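Week 6 notes: working beside a robot hand at the table

Hello again everyone, and thanks for staying so patient last session while we sorted out who was enrolled in which stream. These notes go with the practical, so please have a read before you come in (a cuppa helps, they do ramble a bit). Olesia Sirko wrote the first version of them and I've added to it every year, which is why some sections sound like two people talking at once.

## Sharing a table

Most of you will have met the big industrial standards in the earlier subject, with their fences, light curtains and painted floors. Tabletop work feels a lot friendlier than that, and it's easy to let your habits slip when the thing in front of you is only picking up a card. I'd like you to treat it with the same manners you'd give a larger machine. Agree on a work area before power goes on, and say out loud who is operating and who is handling the objects. If those two jobs are swapped halfway through, stop, say so, and start again.

The handler is allowed to sit at the table while the hand is moving, provided the risk sheet for that task says so. Bare forearms are fine, and probably better than a floppy cuff that can catch in a finger linkage. Rings, lanyards and long necklaces come off, and long hair gets tied back. Keep your own fingers away from the gap between the thumb and the fingers, even when the hand looks as though it's finished. A hand that is holding something still is still powered! 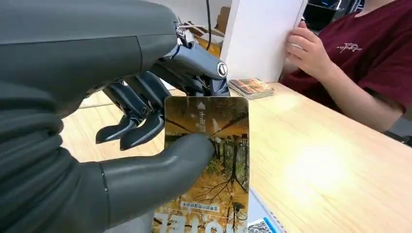 Now, on grip force, which is where our marks tend to go missing. Thin, flat objects tempt people into squeezing harder than they need to, and a glossy surface makes it worse, as the first slip sends everybody straight to the settings page. Begin at the lowest setting on your task sheet and go up one step at a time, with a note for each change. Cyril Kershaw's rule in the Gindar lab was that if you couldn't say why you'd raised the force, you had to put it back, and I've never found a better one.

## Before you start

- Read the risk sheet together and sign it.
- Test the stop button with the hand empty.
- Check that cables have slack through the whole movement.
- Clear away cups, phones and spare tools.
- Leave any printed markers flat and uncovered.

## If something is dropped

Leave it where it is. I know the urge to reach in and grab it is very strong, and I've done it myself, but the operator has to stop the hand and say "stopped" first. Only then does the handler pick anything up. Write the drop in the log, along with the grip setting and the object, even if the next attempt goes beautifully.

Logs go in the Foltach folder under your group name. A plain sentence or two per entry is lovely, and please don't tidy them up afterwards, as the untidy ones are far more useful when we look back over them in June. Groups who still need an induction should see me in room 351 before the practical.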